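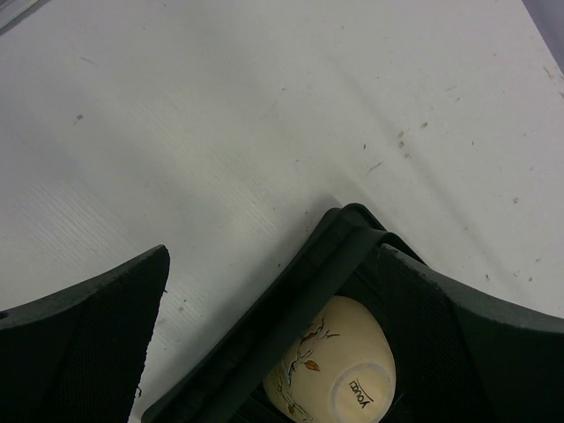
Clernar Community Kitchen — Walk-Through Checklist, January

Areas covered: prep room, dish area, dry storage, walk-in cooler, back hall
Building: Jalley Street side, 656 square feet of kitchen space
Start time: 6:30 a.m., before the breakfast bakers
Marks used: OK / FIX / WATCH

What a good start to the year! Most of the FIX marks from the fall are gone, and the ones still here are small. Comments are under each item, so please read them even where the mark is OK.

PREP ROOM

1. Work surfaces clean, no cracks or lifting edges — WATCH
Corner of the long counter by the window has a chip the size of a lentil. It can still be wiped clean, but it goes on the repair list now. The rest wiped down beautifully.

2. Sanitizer buckets mixed and labeled — OK
Both tested right in the middle of the strip's range. Labels had the mixing time on them, which I have been asking for since summer. Thank you!

3. Cutting boards sorted by color, no deep grooves — FIX
Two green boards are scored too deeply to clean. Pulled and set in the office. Replacements are on the Surken order.

4. Hand sink stocked and clear — OK
Soap, towels, warm water, nothing parked in the basin. Last time there was a colander in it.

5. Knives stored in rack, handles tight — OK
The small serrated one has a new handle and it feels great.

DISH AREA

6. Cups, mugs and bowls free of chips and cracks — FIX
I went through every shelf, running a thumb around the rims. Five pieces came out, all with chips you could feel more easily than see. If you find one in the middle of service, put it in the gray tub under the shelf and leave it there. Please don't put it back "just for staff."

7. Clean cups stored upside down on dry, clean shelving — WATCH
Storage is good and the stacks are low. A few cups on the top shelf still had water trapped around the foot, so give them longer on the rack before they go up.

8. Dishwasher final rinse temperature — OK
Gauge held steady at 185 F for three loads in a row. The new booster heater is a joy.

9. Floor mats flat, drains clear — OK
Mats were hung up overnight and the floor underneath was dry when I came in. Keep doing this!

DRY STORAGE

10. Everything six inches off the floor — FIX
One sack of rice was leaning against the wall under the bottom shelf. Moved it during the walk-through, but the shelf above is too full, so it will happen again until we shift the canned tomatoes.

11. Opened bags in lidded bins, dated — OK
Flour, oats, sugar and lentils all dated. The lentils have two dates on them. The newer one is right.

12. Signs of pests — OK
No droppings, no gnawed corners. Traps checked and reset by Prajapati Pest Service, and their slip is in the binder.

WALK-IN COOLER

13. Air temperature 41 F or below — OK
37 F at the door, 36 F at the back.

14. Raw meat on the lowest shelf — OK

15. Door gasket seals all the way around — WATCH
Paper test slid out too easily at the bottom hinge side. Not leaking enough to change the reading. A new gasket was quoted at 90 dollars and I think we should just get it.

BACK HALL AND EXITS

16. Exit clear, sign lit — OK
Bread crates were on the proper side of the yellow line — wonderful.

17. Fire extinguisher charged, tag current — OK
Tag number ends in 1725. Needle in the green.

18. First aid kit complete — FIX
Out of blue bandages and low on burn gel. Both are on the shopping list by the phone.

STILL OPEN
Green cutting boards (item 3)
Replacement cups (item 6)
Tomato shelf (item 10)
Cooler gasket (item 15)
Bandages and burn gel (item 18)

Next walk-through is in February at the same early hour. Anyone who wants to come along is welcome, and you can hold the thermometer. Initial the copy on the office door once you've read it.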